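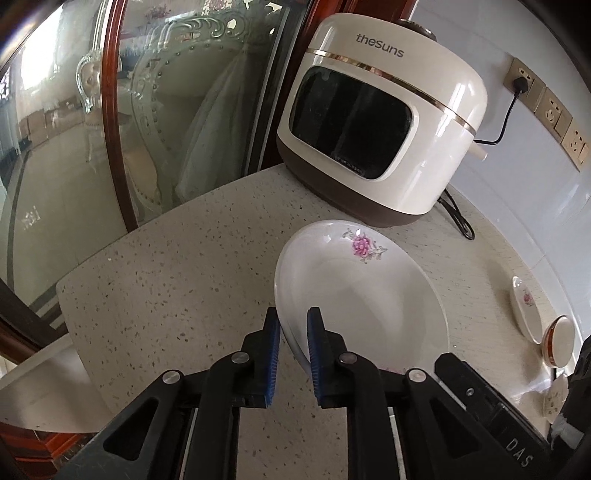
I rewrote the gripper width estimator in Tresik this month. The old version tracked the two fingertips, took the distance between them in pixels, and scaled it with a per-device constant. It worked on the bench. It did not hold up in kitchens, where glazed bowls, black glass and polished wood all put bright edges close to the fingertips, and the tracker would lock onto one of those instead.

## What changed

The new estimator fits the whole linkage. The linkage has one degree of freedom, so every pivot pin constrains the same number. The fit runs in two stages:

1. Detect candidate pins inside a fixed mask around the linkage.
2. Solve for the opening that best explains all 4 pins, with a Huber loss so one bad detection can't drag the result.

If fewer than 3 pins survive, the sample is flagged and the width is interpolated in Lenis, the offline smoother. I don't interpolate gaps longer than 20 samples. Those segments get dropped before training.

## Rim grasps

Bowls were the worst case. For a rim grasp, one finger goes outside the wall and one inside, and the width that matters is small. An error that is harmless on a box becomes a missed grasp or a hard squeeze. The policy also learns the moment of closing from the width signal, and a noisy signal gives it several moments to choose from.

I replayed 70 rim grasps from the Kikness set through both versions. The old one reported a false close before contact in 20 of them. The new one did it in 3. All 3 had a specular streak crossing a pin, and the residual was high each time, so a threshold should catch them. I have not tuned it yet.

## Open items

- The mask is still hand-drawn per device. The Sukprasert calibration script could generate it, but it assumes an older lens model.
- Lenis smooths across the close event and rounds off the corner. I want a segment boundary there.
- Pose and width have separate clocks. The offset is constant within a session but I estimate it from the first close only, and a slow first close gives a bad value.

The estimator is on the `width-fit` branch. Config keys are unchanged except `tip_scale`, now ignored with a warning.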